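From the workshop: looking after the kitchen cell

Most of the cells at Tincombe can be walked up to with a spanner. The kitchen cell can't, as it exists only in simulation, but it needs looking after all the same, and since April it has had a proper maintenance routine. Several people have asked what that involves, so Edmund Borkowska has let us go through his log for this issue.

The cell is a single arm beside a marble worktop. We use it to try out picking and placing before anything is sent over to the hardware side. It is loaded from a project called Dresura, which holds the room, the worktop, the arm, the objects and the camera positions, and it is run by a job queue we call Kozłowski, after the street the old office was on. If you have ever booked a slot on the cell, you have used Kozłowski, even if all you saw was the booking form.

The trouble that started all this was a bad batch. A run of 1000 short trials came back with 326 of them marked as failed at the grasp. The same task had been running well before the move to the new version of the object library, and the first guess was that the control code had been broken by somebody's late change. Edmund put the old control code back and ran a small batch, and the failures were still there. That ruled out the easy answer and left the cell itself.

He then went through it in the order he would use for a physical cell: base, joints, gripper, cameras, worktop, objects. He says the order matters less than sticking to it, and that most of the time lost on this cell in the past was lost by people starting with whatever they happened to suspect.

The base was fine. It sits lower than the worktop and to one side of it, so a small error in its height turns up as a much more annoying error at the fingers, and it is always worth checking first. The position in Dresura matched the drawing. The joint limits matched too, and the home pose was reached cleanly from every start position in the test list.

The gripper was the first thing that needed work. The point the software treats as the middle of the fingertips had been entered by hand in two places, and the two entries had drifted apart. One was used for planning and the other for reporting, so the planner would aim at one spot and the log would claim another. With a wide, solid object this makes no difference. With something narrow, one finger arrives early and pushes the object over before the other finger gets there. There is now one entry, and both parts of the software read it.

After that came the cameras. The cell has a room view, which takes in the arm and most of the worktop, and a close view looking past the fingers. The close view had been turned slightly when the camera list was tidied up. The turn was small enough that people had been looking at it for weeks without noticing, and Edmund only found it by loading an old saved state and switching back and forth between the two. He has now saved a reference still for each view, and the start-up check compares against them before the queue will accept a job.

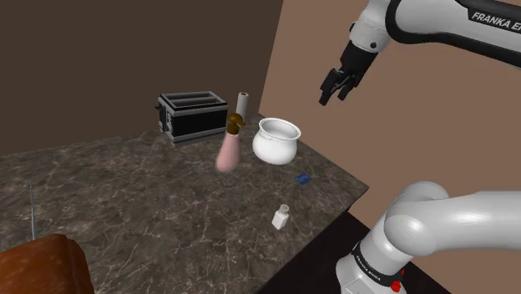
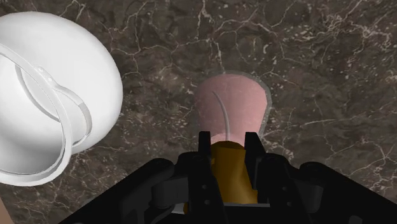
The worktop itself took longer than expected. It is a dark stone surface with pale veins, and it was picked on purpose, as a plain surface makes life too easy for the vision code. The pattern is only a picture laid over a flat slab, though, and the slab underneath is what the objects stand on. In the new library the slab had been made a hair thinner without the picture being moved down with it. Objects were settling just below the surface you could see. The fix was a single number, and the settling check that runs at start-up now lists the resting height of every object so that the same fault can't hide again.

The objects were the last and the largest job. Each one has two shapes: the one that is drawn and the one that is used for contact. To keep the cell fast, the contact shape is simpler than the drawn shape, and somebody has to decide how much simpler. The pots and mugs had been given contact shapes with the openings filled in, so a finger sent over the rim was stopped in mid-air by something that wasn't drawn. Handles had the same problem. The tall, narrow things had the opposite one – their contact shapes were too slim near the top, so the fingers closed further than they should have and the grasp was scored as empty.

Edmund redid these by hand, one object at a time, with the contact shape switched on as an overlay so that he could see both at once. His rule is that the contact shape must be right wherever the fingers are likely to go and can be rough everywhere else. The toaster, for instance, has been left as a plain block apart from the slots. It lives at the back and nothing in the present task list asks for it to be picked up. If your task needs the toaster, tell him before you book.

Friction was left alone, on purpose. It is tempting to turn it up when things slip, and the log has two entries from last year where this was done to get a demonstration through. Both had to be undone later, and by then other settings had been tuned to suit them. The values in Dresura are now locked, and changing them needs a note saying what was measured and where.

With all of that in place the same 1000 trials were run again, using the same start states and the same control code. The number marked as failed at the grasp came down to 6. Edmund has looked at each of those and thinks they are fair failures: the arm had been given an awkward approach and did badly with it. They have been kept as a test set for the planning group, who have asked for more of the same.

The routine that came out of this is short. At start-up the cell runs the home pose check, compares both camera views with their stills and lets every object settle before reading off its height. If any of these is out, the queue stays shut and the booking page shows which check failed. Once a month Edmund goes through the full list by hand, from base to objects, and writes it up in the log. After any change to the object library the full list is done again, whatever the date.

A few requests for people who use the cell. Please don't save your own object positions over the shared start states. Make a copy, put your initials in the name and work from that. If you add an object, send the contact shape along with it, even if it is only a first attempt, and say which parts you expect the fingers to touch. And if a run looks wrong, save the state before you close it. A saved state can be opened and stepped through, while a message saying that the arm "did something odd near the pot" usually can't be followed up.

There is one known fault outstanding. When the close view is recorded at full size and the room view is recorded at the same time, the two can end up one step apart by the end of a long run. Short runs are not affected. Until it is fixed, line the two up from the step counter in the log and leave the file times out of it.

The next piece of work is a second worktop layout, which the group on the Ernovex project have asked for. It will use the same arm and base position, with the objects closer together and less room at the sides. Edmund would like to hear from anyone who has a task that only just works in the present layout, as those are the ones most likely to break in the new one. Send him the task name and a saved state through the usual workshop address.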